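Paper on the table, and other ways I save my worktop

I've covered our big table in brown kraft paper for years now and I'd never go back to wipe-clean cloths. They slide, they crease, and felt tip gets into them somehow. Paper just gets scribbled on until it's full, then I turn it over or start again!

I buy it on a long roll, 900 mm wide, from a packing supplier called Flerkton. Get the thicker sort if you can (the thin stuff tears the minute someone leans on it with a biro). Cut it a hand's width too long at each end, fold it under and tape it to the underside — never on top, where sleeves catch it.
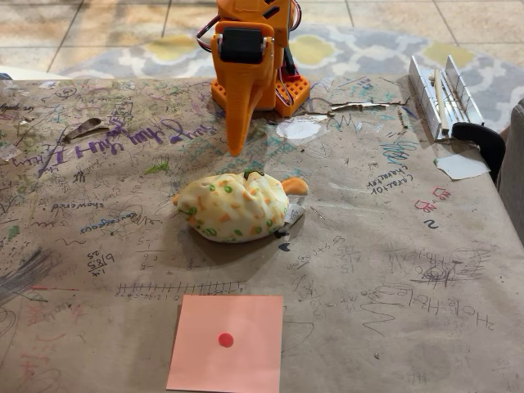
Well scribbled on, with the dumpling-ish plush and a pink sticky note.

Sticky notes are my other standby. If there's something on the paper I want to keep clear, a note goes over it. A round dot sticker in the middle means "leave this one alone", and so far everybody does.

Soft toys tend to end up on the table as well. Check the care tag before you wash one, and snip nothing off until you've read it properly. I do mine in a pillowcase with the top knotted, on a cool wash, then leave them on the airer for 2 days. The lumpy ones take longest, so give them a good squeeze and turn them over at bedtime.

Crayon is fine on paper, by the way, but marker can bleed through. I lay old newspaper underneath for the first six inches in from the edge, where most of the drawing goes on.

Next time: getting candle wax off a tray.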